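I moved the suitcase packing job over to the new planner in April, and I've been meaning to write up what changed in the code. Most of it is tooling and a bit of perception. The control side barely moved, and I'll get to why.

The setup is two arms, a set of wrist cameras and one fixed camera, and a pink suitcase with clothes and toiletries to go in it.

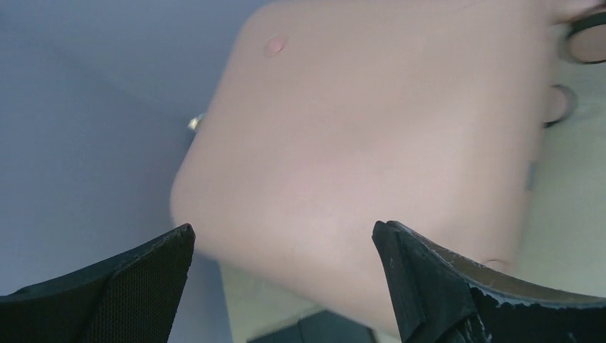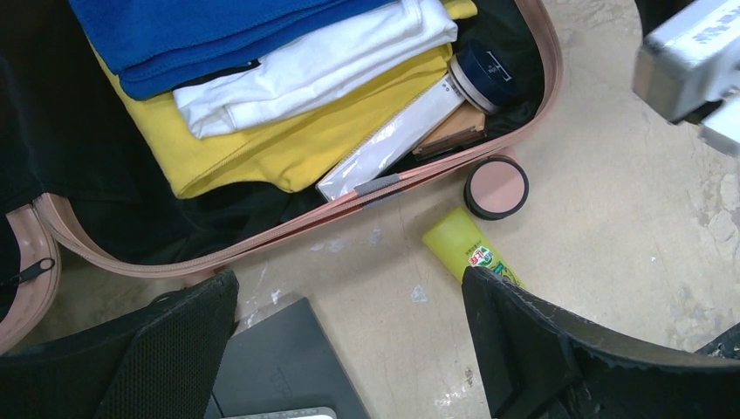
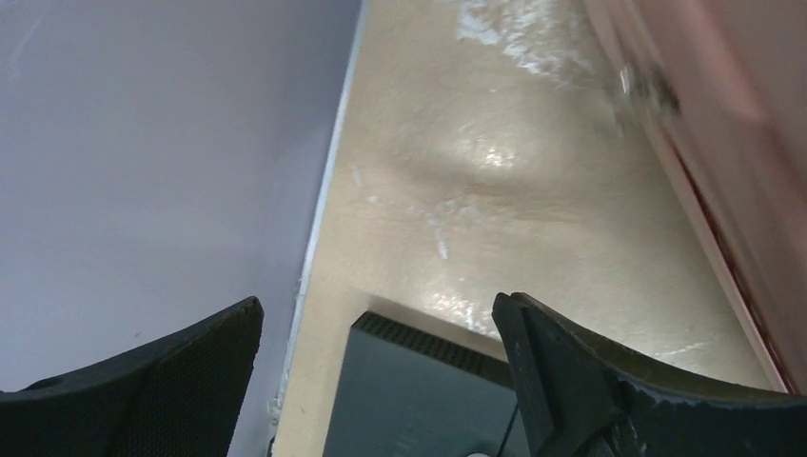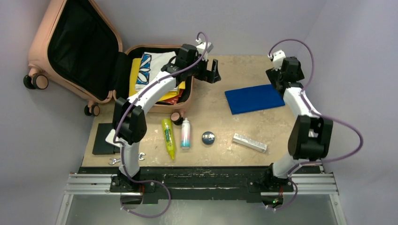 The planner is called Zerkonell. I didn't name it. It replaced a state machine I wrote two years ago, which had one state per item and a lot of transitions I was afraid to touch. If you wanted to add a new item you copied an old state, changed the grasp and the drop pose, and hoped. Zerkonell takes a list of items and a list of constraints (soft things before hard things, nothing tall near the zipper) and works out the order on its own. It replans after every placement. A replan takes 340 milliseconds on the desktop under my bench, and I can live with that when a single pick takes several seconds.

The first problem was frames. The old code kept everything in the table frame and treated the suitcase as fixed. It isn't fixed. An arm nudges it, or someone moves it to get at a cable, and after that every drop pose is wrong by the same amount. I now estimate the suitcase pose from the fixed camera at the start of each pick and store the drop poses relative to the base of the case. I should have done that on day one. The change was small but it touched 20 files, mostly because I had been passing poses around as bare lists with no frame name attached. They have a frame name now, and the code refuses to mix two frames without an explicit transform.

The second problem was the wrist views. Up close, the shell of the suitcase is a big smooth area with almost nothing for the segmentation model to hold on to. It would label the shell as cloth, quite confidently, and Zerkonell would then plan to pick it up. I tried more training data first. I labeled 1,000 wrist crops over a couple of weeks, and it got better, though still not good enough to leave alone. What fixed it was dull. I project the suitcase pose into each wrist camera and mask out whatever falls on the shell before the model sees it. The extra labels probably help in other ways, but I haven't measured that.

Motion blur was third. The wrist cameras smear when the arm swings quickly, and the old code took whatever image was newest. Now there's a check on joint speed, and any image taken above the threshold is dropped. The planner waits for the next good one. I set the threshold by looking at a lot of bad images and picking a number, then lowering it a bit.

Control is the same impedance controller as before, same gains. Ademir Falcão wanted me to retune it for the garments and I said no, because I didn't want to change two things at once and then not know which one broke. He was fair about it. We'll do it next, and I expect he's right that the current gains are too stiff for pushing folded cloth down into a corner.

Logging goes through Triter, a small recorder we've used since the Tarnthorpe days. It lines up camera images, joint states and planner decisions on one clock. I added a view that shows the constraint list next to the chosen order, so when the planner does something odd I can see which constraint it thought it was satisfying. That view has saved me more time than anything else in this post — I'd build it first if I were starting over.

Still open:

Two-arm handoffs. Zerkonell treats the arms as separate resources and never lets them share an item. It's safe, but it's slow when something is on the wrong side of the table.

Closing the lid. The planner has no idea the lid exists except as an obstacle.

Small round containers. The pose estimate flips between lying flat and standing on edge, sometimes from one image to the next. I have a filter that waits for 6 matching estimates in a row, and I don't like it much.

I'll clean up the frame checking code and put it somewhere other people can use it. It doesn't depend on the planner at all.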